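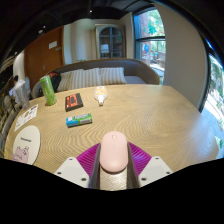 Home Talks Slides Notes Contact

Clearing the shared table – speaker notes
Planosside residents' evening, April 3, 2017

Start when the back row has sat down. Say the talk is short and that questions can come at any point.

Opening

Every building with a lounge has a table like this one. It's big, it's near the sofa, and people put things down on it. By the end of a week it holds a bit of everything. Tonight is about getting that table back to a state where someone can sit down and use it, and about keeping it there without a lot of rules.

Ask who has used the lounge table this month. Then ask who has put something away that wasn't theirs. Expect fewer hands the second time. Move on quickly.

What ends up on the table

Go through the kinds of things first. Use the table on the screen.

Small packets. The flat blue and green one, gum or candy by the size of it. These are easy to deal with and they still stay longest. If it's a packet with something in it, it goes in the snack tin. If it's empty, it goes in the trash.

Boxes. The black box with the orange-red top could be a card game and could be snacks. You have to pick it up and look. Say this out loud, it matters for later: half of tidying a shared table is finding out what a thing is.

Cans and bottles. There's a tall green can and a small clear bottle on its side. Stand bottles up before you do anything else. A bottle on its side rolls when somebody bumps the table, and we have had to refinish the Reletti table once already.

Paper. One printed sheet, and the round white one with the pink pig on it. Paper is the slow part. More on this below.

Electronics. The pale pink mouse. Small electronics don't go in the lost property box with the gloves and umbrellas. They get their own drawer, left side of the front desk.

The order to work in

Mouse first, or whatever is worth the most. Then drinks. Then food. Paper last.

I used to start with paper and I would still be reading flyers when people came in to use the room. Done in this order, the table is mostly clear after 7 minutes. Most of that is walking to the kitchen and back.

Bring a tray. One trip with a tray beats three with your hands full. The Bennani trays are fine, the older ones bend in the middle.

(Pause here for questions. Someone usually asks about the good coasters. Answer: they live on the shelf, anyone can take one.)

Paper

Two piles. Pile one is anything with a name or a handwritten note on it. Pile two is everything else. Pile one goes to the front desk. Pile two goes on the board by the door if it's for an event still to come, and in recycling if the date has passed. No date on it – give it until the end of the month.

Don't read other people's mail to decide which pile it's in. A name on the front is enough.

Unclaimed things

We tried a box on the table itself in March. It filled up and then it was one more thing on the table. The drawer and the shelf work better. In the first two weeks, 41 items went through them, and some 7 of those were still there at the end. Those went to the Givari thrift store.

If you leave something behind and want it back, ask at the desk. Say what it is and what color. A pink mouse is easy to find. "A charger" is not.

Wiping down

The lounge table is light wood with a strong zigzag grain, and crumbs are hard to see on it. Wipe along the length, damp cloth, then dry cloth. No spray. Check it from a low angle against the window if you want to be sure.

Do the sofa side last. Run a hand down behind the cushions as well, pens go there.

Keeping it that way

Only two requests tonight.

Take one thing with you when you get up, even if you didn't bring it.

If you don't know where it goes, put it on the front desk. Don't push it to the far end of the table. The far end of the table is where the pig coaster was for most of last month, with other things piling up next to it.

Closing

Sign-up sheet for the evening clear is by the coffee. Slots are 2 people each, after dinner. Say that the kitchen cupboards are a separate talk and will be in the next newsletter if there's room.

Stack the chairs before leaving. Trays back to the kitchen.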